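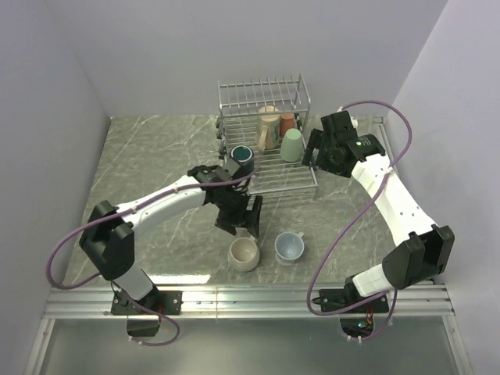 2019-03-05. Open day visit, Plinthorpe group in the downstairs bay.

Notes from the second half. Lok-yiu has the first half (arrival, safety talk, coffee running out).

The dish rack cell was up next, both arms. Alina Oprea had the group and I ran the console. We did the short talk first, then let people stand at the near side while the arms held still, then ran. I think that order is right. Last September we ran first and talked over it and people remembered none of the talk.

Things they asked:

Why cups. Alina said mugs with handles and cups without make the gripper come in differently, and a wire rack is harder to work around than a flat shelf. That went over fine. One man from Plinthorpe wanted to know about wine glasses. We said not yet.

How much practice data. I gave them 1,289 recorded runs for the rack task, of which 857 are kept for training. Szu-yu corrected me afterward: 1,289 is the count before the Nitari runs were merged in. With Nitari it's 1,549. The 857 stands. I'll fix the handout before the Drenetti people get it.

Whether one arm could do the whole job. Alina said it could do a lot of it, slower, and the rack tends to creep when only one side is working. We should have a side-by-side for this. It comes up on every visit.

What the cables are for. I said power and signal and left it there. A student asked why they loop out so wide and I told her it's slack for the elbow, so the wrist can reach the back without pulling on the connector.

Running notes:

Five runs in front of visitors. Three clean. On run two the left fingers closed on the rim of the rounded cup and tipped it, then the policy backed off and tried again, which the visitors liked more than the clean ones. Run four I stopped by hand. Right gripper was coming in low next to the rack and I didn't want to find out.

After run four I homed both arms and checked the right wrist for play. None that I could feel. Ngan-ling thinks it's the calibration and not the joint — she saw the same low approach on the Liu bench before it was redone. Logged it under the right arm, with the run file.

Glare on the countertop near the rail is still there with the overhead lights on. No effect on the runs that I can tell, but it's bright in the recordings.

To do:
Recalibrate right arm before anyone records on it again (Ngan-ling)
Correct run counts on handout (me)
Put more cups and one spare mug in the bay drawer
Ask Szu-yu whether run two can go in the clip reel
Tape line on the floor, people kept drifting in toward the side rail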